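Unit 12: Grain Direction and Folding in Paper Stock

Machine-made paper has a grain. Fibers line up with the travel of the forming wire, and the sheet is stiffer along that line than across it. A fold made with the grain is smooth; a fold made across it tends to crack in heavier stock.

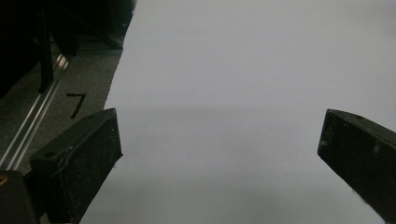 Fig. 12.1. White sheet with a faint darker band across the middle.

Bend test. Roll the sheet over loosely, without creasing, and press lightly. Repeat at 90 degrees. The direction with less resistance has its fold line parallel to the grain.

Moisture. Fibers swell mostly in width, so a sheet grows more across the grain than along it. In a bound book the grain must run parallel to the spine. If it does not, the pages cockle at the gutter.

Weights used in the Lekside exercises: 98 gsm text and 136 gsm cover. Score the cover stock before folding. Text stock needs only a bone folder.

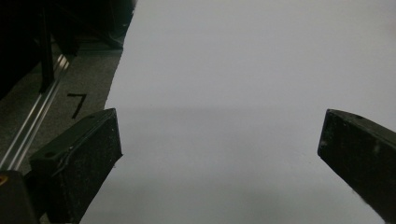

Why is cover stock scored before it is folded?
Scoring compresses the fibers along a narrow line, so the outer face stretches less at the fold and is less likely to crack.

Reading for Unit 13: adhesives, water content, and pressing time. Bring the Lekside samples with the grain marked in pencil on the back.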